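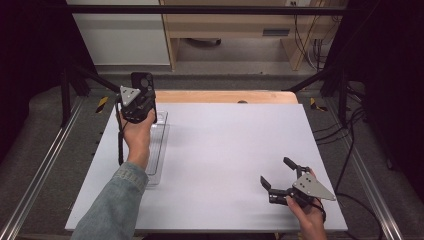 Bench check, Stastel packing room, bench 8
Nov 3, 2020 - checked by Silvia Bartoš, copy to İlker Saraç

1. Board flat on table, no rocking
OK. Pushed down on all corners. Tabletop still shows along the far side, fine.

2. Board surface - cracks, burrs, tape residue
OK. White, unmarked. Wiped before start.

3. Tray
OK. Clear plastic, long one. Ran a finger round the rim, no splits. Keep it on the board, lengthwise. Last two from Vuvport came chipped, sent back.

4. Loose items
FIX. Small dark thing on the wood behind the board, far side. Move it or bin it before next shift. Same coment as March.

5. Sleeves and cuffs
Long sleeves allowed at this bench but cuffs buttoned. Remind evening people.

6. Cords
Nothing to hang over the table edge. Check agian after lunch.

7. Frame round the table
Bolts hand tight, two needed a quarter turn. Top bar solid. Load label missing, should read 12 kg max. Asked Sönmez for new ones.

8. Floor and access
Walkway clear. Mat curling at one end - trip risk, taped for now.

9. Lighting
OK. Some glare off the board, operator says no bother.

Result: pass with comments. Items 4 and 7 open, İlker to sign off. Lida bench not done yet, ran out of time.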